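Small lab trains suturing software to say when it is unsure

At Enuvgate, a surgical robotics lab on the second floor of a former print works, the working day starts at half past eight with fresh practice pads and a box of curved needles. By four in the afternoon most of the pads are full of stitches and go in a drawer, sorted by session.

The group has spent the past year on a method it calls Distix. It takes recordings of people stitching with robot arms and teaches a program to predict the next short movement of each instrument. Other labs do this too. What the Enuvgate group has added is a second output, a running score of how sure the program is about the movement it has just proposed. When the score drops below a set level, the arms hold still and a person takes over.

"We were tired of watching it do the wrong thing smoothly," the project lead said when we spoke on a Friday in the lab's kitchen. "It would miss the thread and then carry on and tie a knot in thin air. The motion looked lovely. There was nothing in the jaws."

The training set holds 400 recorded stitches, all on synthetic skin. Of these, 254 were clean runs. The rest contain some kind of slip: a dropped needle, a thread caught round an instrument, a bite taken too shallow. The lab's first plan was to throw those away.

"I had the delete script written," the lead said. "Then a student asked how the program was meant to recognise trouble if it had never seen any. So we kept them and labelled the moment where each one went off."

Labelling took most of July. Two people marked every recording separately and then argued over the ones where they differed. The hardest cases, the lead said, were those where the thread goes slack for a moment and comes right again by itself.
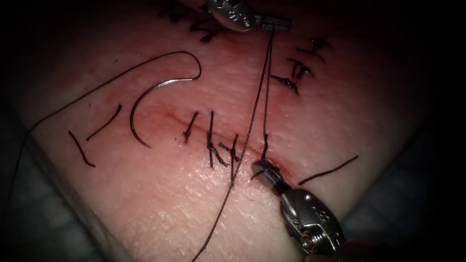

Akanda, whose own lab works on camera tracking, is not convinced that the thread is the right thing to worry about, and said so at a workshop where the early results were shown. In Akanda's view the needle causes more failures, and a score that lumps the two together will tell an operator that something is wrong without saying what.

The project lead accepts part of that. "It's a single number at the moment, and a single number is a blunt tool. We'd like one for the needle and one for the thread. We haven't got enough examples to train both properly."

The result so far comes from a test of 50 stitches on pads the program had not seen. It finished 31 without help. It stopped and asked for a person in 15. In the other four it carried on when it should have stopped, and those are the ones the group has spent most time on. Three of the four happened late in a row, with older stitches close by.

"Cut ends are a nuisance," the lead said. "They're the same colour as the thread you want, and they stick out in all directions. A person ignores them. The program has to learn to."

The lab has tried trimming the ends shorter, which helped a little, and has gone back to leaving them as they fall. The lead wants the method tested on untidy work.

There are no plans to move beyond practice pads this year. The next set of recordings will use a different thread and a softer pad, and the operators will be asked to work at their own speed. Until now they have followed a metronome, an idea the lead now regrets.

"It made the data neat," the lead said. "People don't sew to a beat. We'll be recording again from next week, if the new pads arrive."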